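Search the archive
List archives > Household > Linens and Laundry > Thread view

Sunday, posted by Diarmuid Fahy

Re: folding cloths for the hall kitchen

Replying to the questions below, in the order they came.

> We have taken over the kitchen at Valtside and inherited three
> drawers of cloths, all stuffed in any way they would go. Two
> things. Is there a fold that stays put when you pull out the one
> next to it? And do you keep the microfiber apart from the cotton
> all the way through, or only in the wash?
> Grimby list member

First question. Yes, fold in thirds along the long side, then in half, and put the rounded fold where your hand will go. Don't press it down hard. A cloth folded this way makes a low stack, a bit thicker at the round end and lower at the other, and you can pick it up by the thick end without the layers coming apart.

The low end is the one to watch. If the edge curls there, smooth it with the side of your hand before the next cloth goes on top. A curl at the bottom of a pile turns into a lean by the time you have 20 on it. We stop at 20 per pile for that reason, and the drawers at Brarkance hold 50 if you stand the folded cloths on their sides.

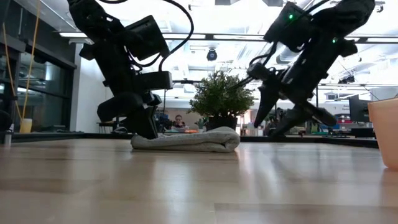 Acheampong: I do halves and then halves again and have never had trouble with it, but my drawers are shallow. With thirds the pile was too tall and the top cloth caught every time I opened the drawer.

Fair point, and I should have said to measure the drawer first. If yours is shallow, go with halves. What matters more is that everyone in the kitchen uses the same fold. Two kinds of fold in one drawer will slide around.

Second question. I keep them apart all the way through. Microfiber picks up lint from cotton in the wash, and it will pick up more on the folding table if you work on a heap of both. Sort first, then fold. I do all the microfiber while the table is clean and the cotton afterward.

Color helps. Lime green is easy to tell from gray and white at a glance, even for someone who has never worked in your kitchen. Waffle weave is also easy to tell by feel. If you are buying new, pick one color for microfiber and stay with it. When we changed suppliers we ended up with a mix of blues in both fabrics, and it took most of December to get them sorted out.

Lay the microfiber out flat and square it up before you fold. It clings to itself, so a crooked first fold stays crooked. The waffle towels can be left crumpled to one side until you get to them. They shake out fine.

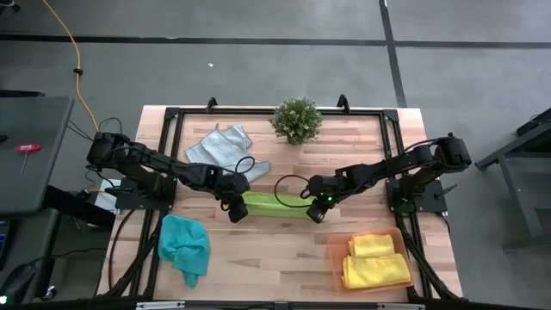

Washing

Warm water for the microfiber, no fabric softener, low heat in the dryer. The cotton can go hotter. Take the waffle towels out while they are still a little damp if you want them to fold flat.

I have a one-page sheet with the folds drawn out and can mail it to anyone who wants it. Write to me off list and say if you want the shallow drawer version too.

Diarmuid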